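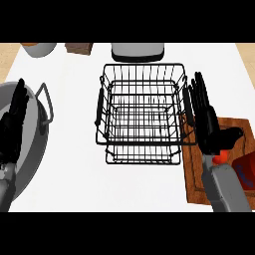 Macarena Benítez asked whether the handling rules should apply in simulation at all, when there is nothing to scratch and no one to hurt. Our answer is that they apply in full. Habits picked up on the simulated worktop go straight into the programs we later run on the real one, and it is much easier to correct them early.

Basket between the two arms, one gripper on either side. Rule 4 covers this layout: each arm keeps to its own half until the other has reported that it is holding still.

Vaveo kitchen tasks: working rules in pictures

The gallery goes with the October edition of the Vaveo rules for two-armed kitchen work. The rules were written by Humaira Lashari and Hammad Bangash and tried out at Holtville over 1039 simulated runs. They cover how a worktop is set out, how the arms approach an object, and when a run has to be stopped. The full text is kept with the task files. The lines here are short versions and do not replace it.

Setting out the worktop

Objects that are not part of the task stay on the worktop. Clearing them away makes a run easier to pass but says little about how the arms will cope in a kitchen. Their positions are written down before the first run and checked again after every 35 runs.

The basket must have clear worktop in front of it. Anything put on the cutting board counts as an obstacle for the right arm, including food.

Wire basket with a pot to the left and a tomato on the cutting board to the right. Both grippers are empty, as rule 2 asks before any approach to the handles.
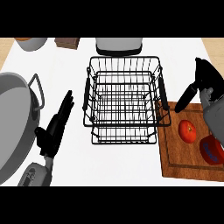
Stopping a run

Either arm touching the pot by mistake ends the run. So does a grip on one handle only, if the basket starts to lift. The run is saved and marked as stopped, and it still counts in the totals. Do not restart from the middle.

Changes to the stopping rules go to Iresha Weerakoon. Wording for the Jestier version is still being checked, and its page will be added when that is done.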